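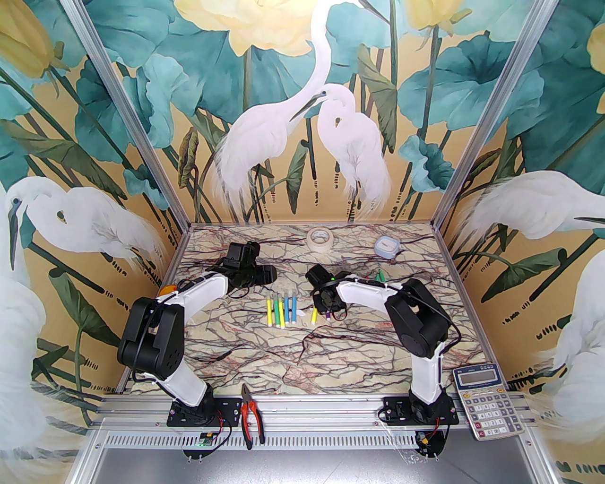 Last changed: 10/22/26

In August I promised to write down how the planning side of our two-arm cell works, and then I did not do it. Now I have a little time, so I try.

The task sounds small. There are marker pens on the table, and the two arms must pick them up and sort them without hitting each other. Each arm alone was solved early. The trouble is the middle of the table, where both of them can reach and both of them want to be.

Our first planner, which we call Flakon, treated the two arms as one big robot. It searched for a path for all joints together. The paths were correct and very slow to find, and sometimes one arm made a large, strange swing only to let the other one pass. I was proud of it for a week. Then I looked at the log and saw 1,340 planning requests in one day, of which 178 ended in a timeout. After this I was less proud.
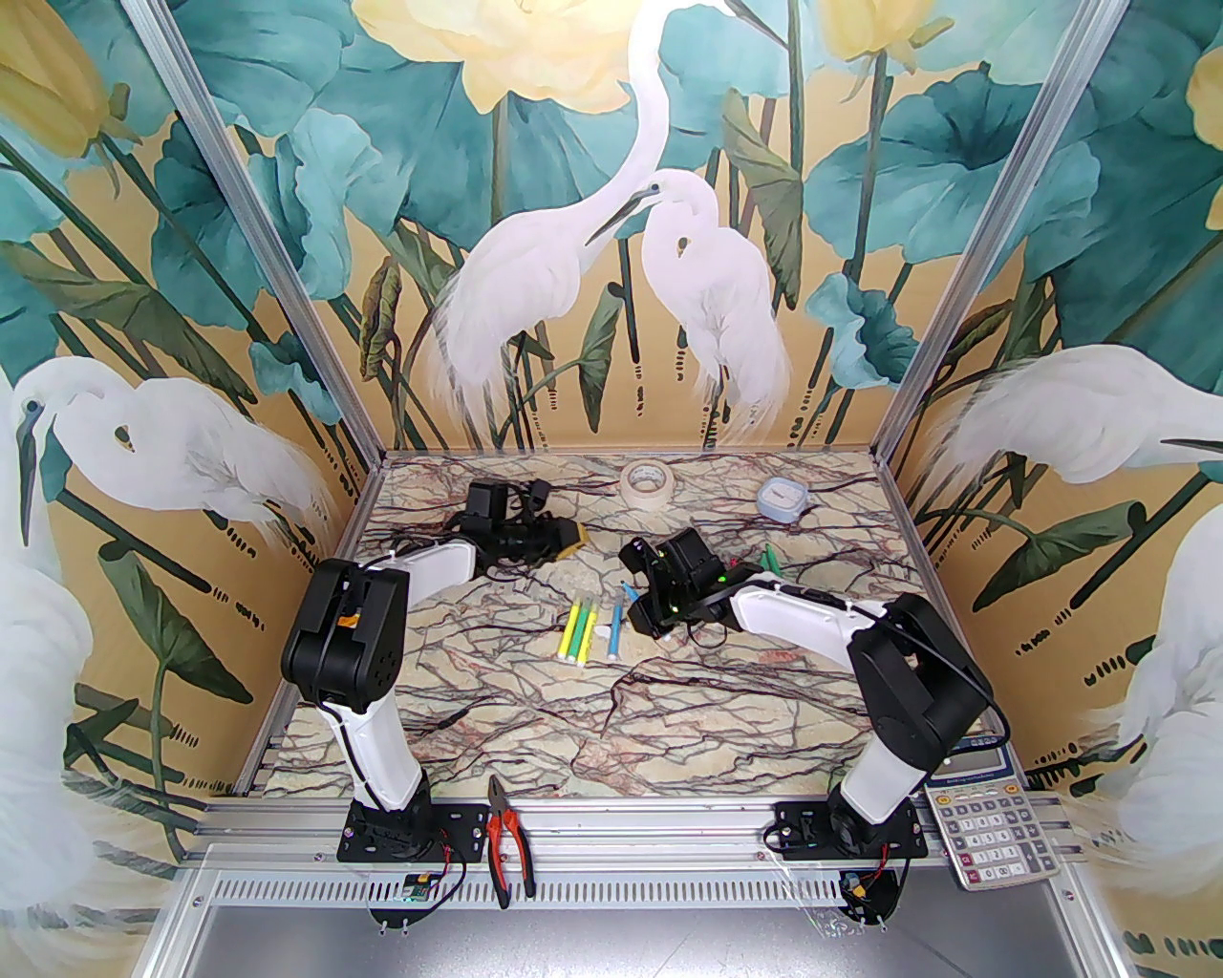 So I wrote a second version, Cornedine, with a simpler idea. Every arm plans for itself, but it must first reserve the space it will pass through. The space is a grid of small boxes, and every box has an owner and a time when it becomes free again. If the box I need belongs to the other arm, I wait, or I plan around it. The search is much smaller in this way. I also had to add a rule for the case when both arms wait for each other, and this rule took me longer to write than all the rest. At the moment the arm with the shorter remaining path goes first. It is a crude rule, but I can read the log and understand why it decided so.

The other half of the problem is perception. Pens lying side by side are hard for our detector. Two parallel pens of similar color become one wide pen, and the grasp point falls exactly in the gap between them. I tried to fix it with a higher threshold and this only made the detector lose the light pens on our light table. The veins of the marble pattern do not help either, they give edges everywhere. What helped was to fit a long thin rectangle to every detection and to reject all that is too wide for a pen. Rejected ones go back to be split. 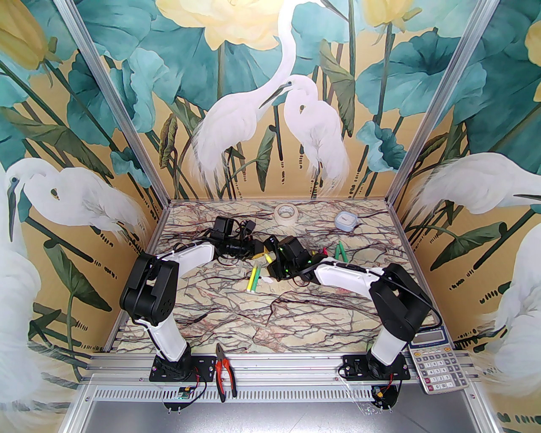 Arnness Robotics Club, software team

One more thing I want to note, for those who will use the code. The cables are not in the collision model. Flakon and Cornedine both know only the rigid links and the gripper, with a margin of 4 cm on each side. When the grippers come close together, this margin is all the protection there is. I tried 5 cm and the arms became so polite that some pens were never reached. A proper cable model is on my list.

The viewer, Meireles, now draws the reserved boxes in two colors, one for each arm, and you can step through a recorded run. Please use it before you change the waiting rule. The old config files do not load in the new version, you must rename the "margin" field to "link_margin" by hand.

Next I will write about the time stamps between the camera and the arm controllers, where I still have a delay that I cannot explain.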